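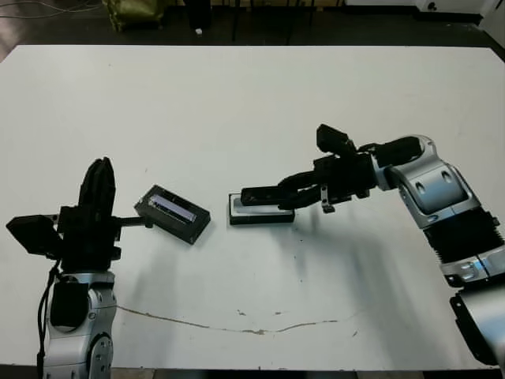 白いつくえと、黒い箱ふたつ。つくえにうつった、ぼんやりした影にも注目!

ホーム きょうのふしぎ くらしのかがく 工作 おうちの方へ

かげのふちは、なぜぼやける? 箱とつくえでしらべよう

最終更新日:2020-05-04

こんにちは! くらしのかがく係です。きょうはちょっと急ぎ足。でも、だいじなところはちゃんと書きます。

テーマは「かげ」。つくえの上の、かげ。

外であそんでいるときのかげは、くっきり黒いよね。晴れた日の校庭とか。でも家の中のかげはどうかな。なんだか、もやっとしてる。ふちがどこなのか、よくわからない。写真の白いつくえのかげも、灰色でやわらかい感じ。箱の下から右のほうへ、ひろーくのびています。

どうしてだろう?

■ かげって、そもそも何?

光はまっすぐすすみます。とちゅうに物があると、そこで止められる。すると、物のうしろに光がとどかない場所ができる。それが、かげ。

だから、かげは「黒いもの」がおちているわけじゃないんです。光がたりない場所、というだけ。さわってもつめたくないし、めくれない(やってみた人、いるよね?)。

■ くっきりのかげ、ぼんやりのかげ

ひみつは、光の出どころの大きさ。

小さなライトひとつだけだと、光は一か所から来る。とどく場所と、とどかない場所が、はっきりわかれる。かげのふちは、くっきり。

大きなライトや、長いライトだと、光はいろんなところから来ます。右のはしからの光はとどくのに、左のはしからの光はとどかない、という場所ができる。半分だけ明るい場所。ここが「もやっ」の正体!

この半分だけ明るいところを、むずかしいことばで「半影(はんえい)」といいます。まん中のいちばん暗いところは「本影(ほんえい)」。おぼえなくてもいいけど、言えるとちょっとかっこいい。

くもりの日もおなじ。空ぜんたいが大きなライトみたいになるので、かげはうすくなります。ほとんど見えない日もある。

■ もうひとつのひみつ、高さ

物をつくえにぴったりおくと、かげのふちはわりとはっきり。もちあげると、だんだんぼやける。

さっきの写真では、ひとつの箱はつくえにおいてあって、もうひとつは左でもちあげられて、ななめになっています。高さがちがうふたつ。こういうとき、かげもちがってくるんだね。

■ やってみよう!

よういするもの

・小さな箱 2こ(おかしの空き箱でOK)
・白い紙、または白いつくえ
・かい中電灯
・じょうぎ
・ノートとえんぴつ

やりかた

1 白い紙をつくえにひろげる。しわはのばしてね。

2 箱をひとつ、紙の上におく。へやの明かりだけで、かげを見る。ふちをえんぴつでなぞってみよう。なぞりにくい? どこがなぞりにくかったか、ノートに書く。

3 もうひとつの箱を手でもって、紙から4センチの高さにする。じょうぎを立ててはかろう。かげのふちはどうなった?

4 そのまま、もっと上へ。ゆっくり。かげがうすくなっていくのを見る。

5 つぎはへやを暗くして、かい中電灯でてらす。箱から50センチはなして。さっきのかげとくらべてみよう。

6 箱をななめにしてみる。かげの形は四角のまま? それとも、つぶれた?

かい中電灯の光は、ぜったいに目にあてないこと。人の目にも、ペットの目にもだめ! くらいへやでは走らない。足の小ゆびをぶつけます(係のけいけん)。

■ なんで白いつくえがいいの?

かげは、うつる場所の色で見えやすさがかわります。白いものは光をたくさんはねかえすので、光がとどく場所ととどかない場所のちがいがよく見える。黒い紙の上だと、もともとはねかえる光が少ない。かげがあっても気づきにくいんです。

黒い箱と白いつくえ。色のちがいが大きいと、物の形もよく見えるよね。黒い箱を黒い紙においたら、どこまでが箱かな? こちらもためせます。

つくえが白いと、こまかいものまで目立ちます。写真のつくえの手前のほうに、茶色くて細長い、ひびみたいなすじがあるの、見つけた? まわりに小さな黒っぽい点々もあるよ。かげとはぜんぜんちがうでしょ。すじや点は、ふちがはっきり。かげは、ふわっ。

見わけかたはかんたん。ライトをうごかしてみる。うごいたら、かげ。うごかなければ、よごれかキズかもしれない。そうじのときにもつかえるわざです。

■ 光がはねかえる、ぴかっ

かげをさがしていると、ぎゃくに、光っているところも見つかります。金ぞくの内がわに、青っぽい光がちょこっと。つるつるした金ぞくは、光をきまったむきにはねかえすのがとくい。だから、見るばしょによって光ったり光らなかったり。

スプーンでもできるよ。まどの近くでスプーンをゆっくりかたむけて、ぴかっとするところをさがしてみて。まどからの光と、へやの明かりの光で、色がちがって見えるときもあります。ただし太陽の光はだめ。はねかえった太陽も、目にはとてもきけんです。

■ みんなからのしつもん

「かげにも色はあるの?」
あります。色のちがうライトを2つつかうと、かげに色がつくことがあるよ。赤いセロハンと青いセロハンでためしてみて。セロハンはライトがあつくならないものにつけてね。

「朝と夕方のかげが長いのはなぜ?」
太陽がひくいから。ひくいところから光がくると、かげはよこにのびます。11月のかげは、お昼でも夏より長いよ。かい中電灯をひくくしてみると、おなじことがつくえの上でおきます。

「透明なコップにもかげはできる?」
できます。うすいけど。光が少しはねかえったり、まがったりするから。コップのふちのところ、よーく見て。明るい線も見えるかもしれなません。

「かげの長さは、はかっていいですか?」
もちろん! 前に53センチのかげをつくったよ、というおたよりをくれた子がいました。つかったのは、おかしの箱と、すごくひくくしたかい中電灯。みんなもノートに書いておいてね。箱の高さと、ライトの高さもいっしょに。あとでくらべられます。

■ ことばのメモ

光げん(こうげん)……光の出どころ。太陽、ライト、ろうそくの火など。
はんしゃ……光がはねかえること。
本影……いちばん暗いかげ。
半影……かげのふちの、半分くらい明るいところ。「半分」といっても、ぴったり半分じゃないよ。外がわほど明るく、内がわほど暗い。

■ おうちの方へ

実験5はへやを暗くするので、小さいお子さんはいっしょにおねがいします。紙は画用紙でもコピー用紙でもだいじょぶです。かげのなぞりがきは、一人が箱をもって、もう一人がかくのがらくです。

時間がないときは、2と3だけでも。夕ごはんの前のつくえでできます。おさらをおく前に、さっとどうぞ。

次回は「氷はなぜうくの?」のよてい。コップと水を用意してまっててね。

文:アンナプルナ・ラオ(ルナンス こども科学ページ)

お問い合わせ | © Lunance | ページの先頭へもどる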